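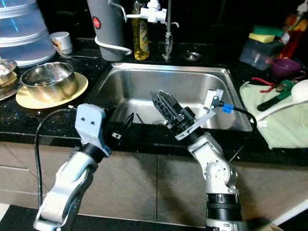
Can visitors use the kitchen at the Kalta open day?
Visitors can use it from 9 until the last tour leaves at 2, as long as they wash what they use.

Raluca Lungu showed us the sink first. It is stainless steel, set in a dark speckled granite counter, with a water filter fitted to the faucet. Dish soap stands to the left and the sponges to the right – one green, one yellow.

We made tea and went up to room 521, where Ruxandra Cârstea talked about the building, which opened in 2000. The stairs are steep and the elevator was slow. Clenach had a table by the exit with leaflets, and I took two.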